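Kindden Heat Pump Dryer – Owner's Guide
Section 4: Your First Loads

By now your dryer should be level, plugged in and sitting quietly with its door open, as we left it at the end of Section 3. If it has been tipped or carried on its side, please let it stand upright for 30 minutes before you go any further, even if you're eager to get started (we understand, and we've all been there with a basket of damp towels waiting). The oil in the compressor needs that time to settle back where it belongs.

4.1 The empty run

Before any laundry goes in, we ask you to run the dryer once with nothing in the drum. This warms the seals and clears out the faint factory smell that new rubber has.

1. Take the document bag and the foam ring out of the drum. Feel around behind the paddles, where small pieces of foam like to hide.
2. Wipe the drum with a soft cloth and plain lukewarm water.
3. Close the door until you hear the click.
4. Turn the dial to Timed and press the plus button until the display shows 30.
5. Press Start and hold it for a full second. A short tap only lights up the display.

Note: You may hear a gurgle in the first few minutes. It's the coolant starting to move and it fades once the machine is warm.

Caution: Do not run the dryer without both lint filters in place, not even for the empty run.

4.2 Getting laundry ready

A heat pump dryer works at a lower temperature than the vented kind you may have grown up with, so how you load it matters a good deal more. Most of the letters we get about damp patches come down to laundry that went in as one big knot.

1. Spin your wash at the highest speed the fabric allows.
2. Take the pieces out of the washer one at a time and give each one a good shake.
3. Close zippers, hooks and snaps, and tie apron strings loosely.
4. Button up duvet covers and pillowcases so that socks can't crawl inside.
5. Sort by thickness as well as by color – a thin shirt will be finished long before a bath towel is. 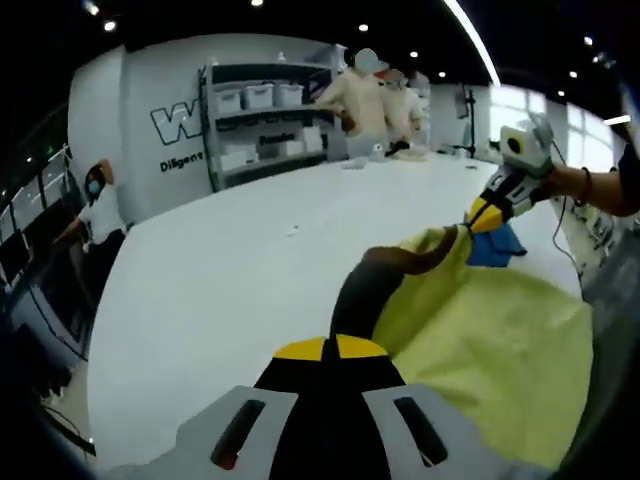

Sorting by thickness takes a little practice, and we'd suggest clearing a table for it the first few times. Lay the pieces out, feel them between your fingers, and make one pile for thin, one for medium and one for thick. Go by feel and don't worry about size, as a large piece can be thin and a small one surprisingly heavy. Do check underneath the big things as you go. A smaller cloth can end up partly tucked under a larger one, like the blue one beneath the yellow-green, and if the two go into the drum bundled together, the inner one will come out damp. Pinch the top piece, lift it clear of the table and let the folds drop open before you move on to the next.

4.3 Loading the drum

1. Put the largest pieces in first, one by one.
2. Add the smaller pieces on top.
3. Stop when the drum is two-thirds full. You should be able to slide your whole arm in over the laundry.
4. Run a finger along the door seal to be sure no sleeve or hem is caught in it.
5. Close the door.

Note: A very small load can fool the moisture sensor. If you only have two or three light items, add a dry towel or use Timed.

Caution: Never dry anything that has been in contact with gasoline, cooking oil, paint thinner or wax remover. Foam rubber pillows and rubber-backed mats also have to stay out.

4.4 Choosing a program

Cotton is the one you'll likely use most. With the Grelance sensor kit fitted, the dryer measures the moisture as it goes and changes the remaining time to suit, so please don't be alarmed if the display says 60, thinks it over, and then drops to 58 or climbs back up again. It's only correcting its first guess.

Mixed is for cotton and synthetics together. Delicate turns the drum more slowly. Bedding reverses the drum every so often, which keeps sheets from rolling themselves into a rope, though with a king-size sheet we still like to pause halfway and untangle things by hand.

To pause, press Start once and wait for the drum to stop before you open the door. Close it again and hold Start for a full second to carry on.

4.5 After each load

1. Take the laundry out right away and fold it or hang it up.
2. Pull out both lint filters, open them like a book and wipe off the fluff.
3. Empty the water tank, unless you've connected the drain hose described in Section 3.
4. Leave the door ajar for a while.

The water from the tank isn't fit for drinking, for people or for pets.

If the Filter light stays on after cleaning, rinse both filters under the tap, let them dry completely and put them back with the arrows facing you. If it's still on after that, turn to Section 7.

Text: Ilari Koskela, Kindden Home, Rantala
Revised 20 September 2023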